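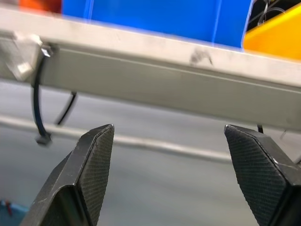 Fingertip thread. We're comparing two sets of parallel gripper fingers on the dual-arm cell, both cut to the same outside dimensions by Varnberg. Set A has a diamond-pattern knurl on the inner face. Set B is the same blank with a bonded rubber pad. The knurled tips come to a chamfered point, and the wrist camera looks right down the gap between them, so anything thin and dark in that gap is something the detector has to deal with. A black cable tie looped around a gray metal rail is a good case: the tail and the finger are nearly the same shade, and the segmentation model kept merging them when the two got close.

First fix was exposure. Auto exposure on the wrist camera was chasing the bright top surfaces and crushing everything dark. Locked it. The finger edges separated from the background on most approaches after that, and the merging got rarer. It did not go away.

Second fix was a fixed mask over the fingers, regenerated for each opening width from the encoder value. Boring, cheap, should have been there from the start.

Now the grip itself. The task is small machined parts, moved between a blue compartment tray and a perforated steel tray. Nuts and short fittings, all metal, all shiny. Same parts, same speed, same approach height for both finger sets.

Protocol: 40 picks per set per arm, force limit unchanged between sets. A pick counts if the part leaves the tray and is still held at the transfer height. A part that rotates in the grip counts as a pick but gets logged separately.

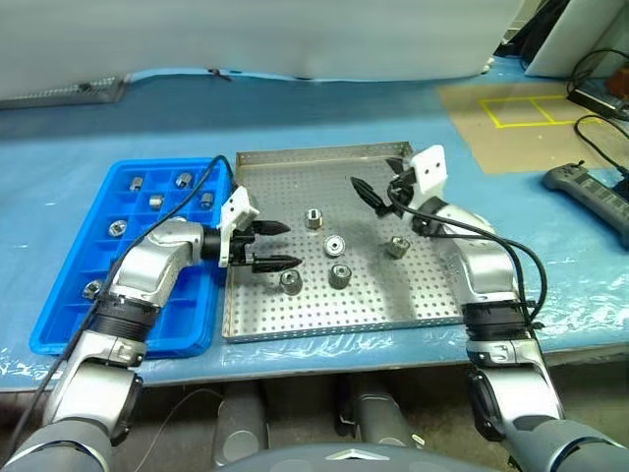
Nuts in the blue tray, fittings on the steel one, both arms over the table.

Set A on the nuts: very few drops. The knurl bites on the flats and the nut stays where you put it. On round surfaces it is less convincing. With only a couple of ridges in contact, the part can roll before the force settles.

Set B on the nuts: also fine, with more creep. The pad gives a little, the nut tilts, and placement into a small compartment gets fussy. We lost 2 placements on the left arm this way and none on the right. I don't read anything into the left/right split at these numbers.

Set B on round fittings was clearly better. The pad wraps the curve a bit and the roll mostly goes away.

The narrow compartments are the real constraint. Both sets have to go down between the walls and still open wide enough to release. The pointed tip matters more here than the surface does. Anything blunter would need a push-and-tilt move that I don't want to write.

Controller notes. We ran the stock Nuvon motion controller first, then the Pasaribu one, same trajectories. Nuvon has a smoother stop. Pasaribu has a faster force loop and reports contact sooner, and for short parts standing on end that's the number I care about. Late contact detection means you tip the part before you know you touched it.

Downside of Pasaribu: the gripper command and the arm command go out on separate channels, and they drift under load. We stamp both at the source now and align them afterward. Fine for logging, not fine for closed-loop work. 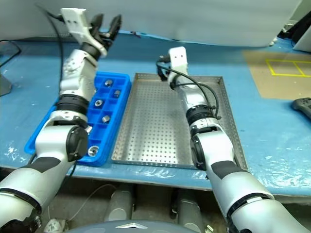
Cable routing also cost us time. The line to the gripper runs outside the arm, and with the arm raised and the wrist turned it pulls tight well before the joint limit. On the first day we read that as a torque fault. A longer service loop fixed it, but now the loop can sag into the head camera's view of the trays at low poses. Next try is a clip further up the forearm.

Head camera vs. wrist camera for the pick pose: head is good enough to choose a compartment, not good enough to choose a grasp angle. Wrist is the opposite. We hand off at the approach height and let the wrist view own the last stretch.

Perforated tray is harder than it looks for depth. The holes and reflections put speckle in the depth map, and short parts get lost in it. Plain color did better for finding part edges. I'd still keep depth for the tray plane.

Where this stands: knurled for nuts, padded for anything round, Pasaribu if the channel drift gets fixed. Lurklow has a hybrid finger on the way, knurl at the tip and pad behind it. Delivery is quoted for June. Same protocol when it arrives, and I'll post the full logs with it.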